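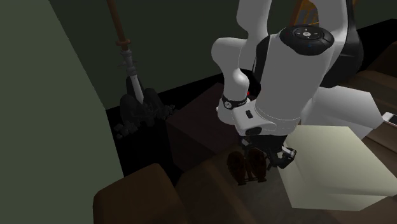
Raquel Brandão would have liked a longer demonstration and less time in the lecture room. Visitors to the November open day at the Ninberg center had asked for the same thing on their comment cards, and the center has taken note. "People come to see an arm pick something up," she said. "We gave them 19 slides first."

Ms. Brandão spoke with this newsletter at the close of the afternoon session. The center received 273 visitors over the day, many of them from schools and workshops in the Ceraddale district. The program centered on Borkonura, the center's household handling project, in which a robot arm is taught to grasp and move objects in furnished rooms built entirely in simulation.

Asked why the work is done in simulation, she pointed to cost and to patience. "A trial that goes wrong on the screen costs us nothing," she said. "We reset the room and begin again. In a real apartment, someone has to pick up the pieces." Each grasping task is attempted 100 times before its results are reviewed. 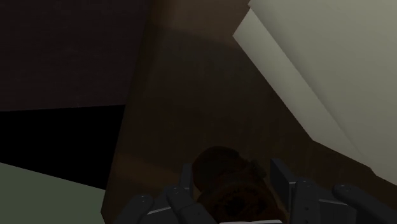
The choice of objects was a subject she returned to more than once. Rounded items are of particular interest to the team, as they offer the fingers few flat places to hold. "A box is polite," Ms. Brandão said. "It has sides. With a round thing you must decide where to touch it, and a small error at the wrist becomes a large one at the fingertips."

Several visitors asked whether the lighting in the simulated rooms could be made brighter. She replied that low light is kept on purpose in part of the work - homes are seldom lit like laboratories, and the software should not depend on it.

The Cordeiro Room, where the demonstration was held, seats 125, and a number of guests stood at the back. For the next open day the center plans to repeat the demonstration in the morning and again at 3 p.m., with the introductory talk shortened. Ms. Brandão also hopes to let visitors choose the object for the final trial. Schools wishing to attend as a group are asked to contact the Ninberg visitor office in advance.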